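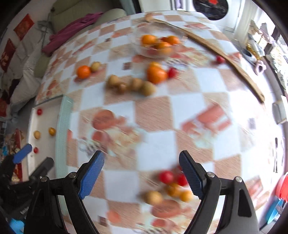 Search the archive
Enter keywords Go
Advanced search

drisari-box list
Subject: Re: Small mixed fruit going off before we get to it
From: Pankaj Nishad

On an evening in January, a member at the Werport end wrote:

> Hi all,
>
> We are new to the box this winter and I have a storage question. The
> small mixed box is good value but we keep losing part of it. The
> little tomatoes are fine for a while, then a couple split and the
> ones touching them go too. The mandarins last better but I found one
> last week that was green underneath, and it had been at the bottom of
> the bowl the whole time so I never saw it.
>
> At the moment everything goes into the fridge in the bag it came in,
> except what fits in the bowl on the counter. I have read that
> tomatoes should never go in the fridge. I have also read that they
> should. My mother-in-law says to wash everything the minute it comes
> in the door and the sheet in the box says not to.
>
> Also, what are the small round brownish ones? They came loose with
> no label. The kids won't try them until I can tell them what they
> are.
>
> Last thing, is anybody else finding the yellow tomatoes softer than
> the red ones, or is that just our box?
>
> Thanks, and sorry if this has all been covered. I tried the search
> but it gave me every message with the word "tomato" in it.

Welcome to the list. The search does that. There are 3,977 messages in the archive and I would guess tomatoes are in most of them. Putting quotation marks around two words helps a bit.

I'll take your questions in the order I deal with the box at home, which isn't quite the order you asked them in.

Sorting

I don't put anything away until I have had it all out on the table. We have a round table with a check cloth on it, and the whole lot gets tipped out gently and spread so that I can see each piece. I used to sort straight from the bag into the bowl and I had the same trouble as you, with a bad one sitting at the bottom for days.

The cloth is worth a mention. On a bare table the small tomatoes roll, and one that drops on a tile floor is usually bruised even if you can't see it until the next day. On cloth they mostly stay where you put them. Any old cloth will do, or a tea towel. Ours has fruit and tomatoes printed all over it, which I don't recommend for this job. I have reached for a printed tomato more than once. If you are buying one, get a plain one.

Once it is all out I go through the tomatoes first. Turn each one over and look at the stem end, since that is where they split. Anything split, soft or leaking goes in a dish for supper that night. Press with the flat of your thumb and not the tip. Then the citrus: look at the bottom, feel for a soft patch, and smell any you aren't sure of. A mandarin with loose skin is fine. A mandarin with a spot that gives under your finger should be opened that day, and often you only lose a segment or two.

I group things loosely on the cloth by kind as I go, but I'm not strict about it, and a stray tomato generally ends up in with something else.
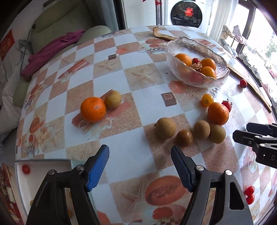

Mandarins, cherry tomatoes and the round brown fruit on the cloth, with the glass bowl behind.

The bowl

The bowl is for what will be eaten in the next day or two and nothing else. This was the change that made the most difference for us. When the bowl was our storage it was always full, and what was on the bottom never moved. Now it gets the oranges that are ready and maybe a tomato, and when it runs low I refill it from the cold room. I wash it each time it empties. I prefer glass for this because you can look through the side and see what is underneath. Ours has a wavy rim and came from the church sale.

If somebody starts peeling a piece of fruit and puts it back, eat it or cover it. Peeled citrus dries out quickly in a heated house. The same goes for peel left lying on the table. It does no harm to the other fruit that I know of, but it gets hard and sticks to the cloth.

Fridge or no fridge

Both things you read are partly right. Tomatoes that are still firm and a bit underripe should stay out, because the cold stops them ripening properly and they go mealy. Tomatoes that are fully ripe and that you can't get to yet are better in the fridge than going soft on the counter. Take them out a while before supper so they aren't stone cold. They lose something, but less than they lose by rotting.

We keep the firm ones in a single layer on a white tray at the side of the table, not touching if there is room. If one goes, it doesn't take its neighbours along, and I can see it when I walk past. I check the tray in the morning while the kettle is on.

Mandarins and oranges go in the cold room, which in our case is the back porch with the inner door shut. It sits at 4 degrees most of the winter. If you don't have a porch, use the crisper drawer with the vent open. Take them out of the plastic first. A closed plastic bag holds the damp in, and my guess is that your green mandarin came in a damp bag.

Washing

Your sheet is right. Wash it when you are going to use it. If you wash the whole box when it comes in you have to dry every piece, including around the stem, and people don't. If there is dirt on something, wipe it with a dry cloth. I know this is a sensitive subject with mothers-in-law. One compromise is to wash only what is going into the bowl, and dry it properly.

The brown ones

I can't tell you for certain. The packing list I was sent just said "mixed small fruit". Some of the round tan ones look like small pears to me and some look more like longans, and it's possible the boxes weren't all the same. The way to find out is to open one. If the skin is thin and brittle and cracks off, with clear whitish flesh inside and a dark shiny seed, it is a longan. Peel it, eat the flesh and throw away the seed. If it cuts like a pear and has small pips in a core, it is a pear. Let it sit out until it gives slightly near the stem, then eat it soon after.

Please cut them up before giving them to little ones, whichever they are, and take the seed out. That goes for cherry tomatoes too. Quarter them lengthwise.

I have asked the packing shed to put a name on anything sent loose. I asked last winter as well.

Yellow tomatoes

It isn't just your box. The yellow and orange ones have been ripening ahead of the red. The greenhouse changed over part of its planting to Drenura, which is a thinner-skinned type. They taste good but they don't sit as long. I eat those first and leave the red ones for later in the week. If they arrive already split, send a note to the list with your box number and we will get a credit applied. Don't wait and save them up, as the grower only accepts it within 3 days of pickup.

For what you have to use up right away: halve the soft tomatoes, put them cut side up in a pan with oil and salt, and leave them in a low oven for 90 minutes. They keep in a jar in the fridge for most of a week, covered with oil, and they are good on toast or stirred into rice. You can put the yellow and red in together, though the yellow ones catch sooner at the edges, so keep them toward the middle of the pan.

I haven't found a good use for mandarins past their best apart from juice. If anyone has one that isn't marmalade, please post it. We still have marmalade from the winter before last.

Two box items while I am writing. Werport pickup is at the side door again, not the front, because of the ice. And please bring back the flat cartons with the lids. We are short of the small size and the shed is charging us for replacements.

Pankaj Nishad
Drisari box list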